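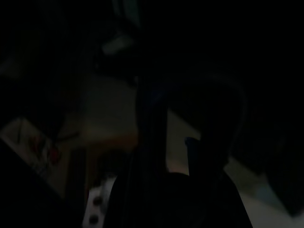 Home Projects Reports Teams Contact

When the gripper wouldn't let go: fault report on the Junota sorting cell

Final report, robotics elective
Supervisor: Keith Ormsby

1. What we set out to do

Our team spent the semester teaching a small arm to pick mixed household items off a table and put them in a tray. We called the whole setup Junota, and we were very proud of it by April! The arm came with a two-finger gripper and a little wrist camera that looks straight down past the fingers. The plan was to run 500 picks with the lights on and another 500 with the lights low, then compare the two.

We finished the first set. The second set stopped at pick 80, and the rest of this report is about why.

2. The fault

At pick 80 the gripper closed on a small cardboard carton and kept closing. The software had sent the open command (it's there in the log, plain as day), but the fingers stayed shut and the motor current kept climbing. The carton was crushed flat along one edge. I hit the emergency stop, and the arm froze where it was with the carton still held tight.

Then we made our own mistake. One of us reached in to pull the carton free before the power was off at the wall. The stop button on our cell halts the arm joints but leaves the gripper powered, and we hadn't read that part of the manual properly. The fingers twitched open about a centimetre and shut again. No one was hurt, but it gave us a proper fright and Keith shut us down for the afternoon, which was fair enough.

3. What we found

We had two theories. The first was the camera. In low light the fingers come through as black shapes with a pale bit of table between them, and our grip checker works by measuring that pale gap. We replayed the log and found the checker had read the gap as "open" for 22 frames in a row while the fingers were shut, so it told the controller the job was done and the open command got dropped. You beauty – we had our bug!

The second theory was a worn finger joint. We took the gripper apart on the bench and the left joint was a bit gritty, so we cleaned it, but it moved freely before and after. I don't think it played any part.

What we still can't explain is the twitch. It might be the controller retrying, but the log stops at the emergency stop, so we have nothing to check that against.

4. Changes made

The grip checker now uses the finger encoder first, with the camera only as a second opinion. Motor current is capped, and going over the cap opens the fingers. Gripper power now runs through the same emergency stop as the arm. Wiring that up was my favourite job of the whole project – I'd never used a safety relay before.

Hands stay out of the cell until the wall switch is off and someone has said so out loud.

5. Still to do

The low light set has to be started again from pick one. We'd also like to keep logging after a stop, on a separate supply, so the next team can chase the twitch.

Back to top | Contact the project supervisor | Copyright remains with the student authors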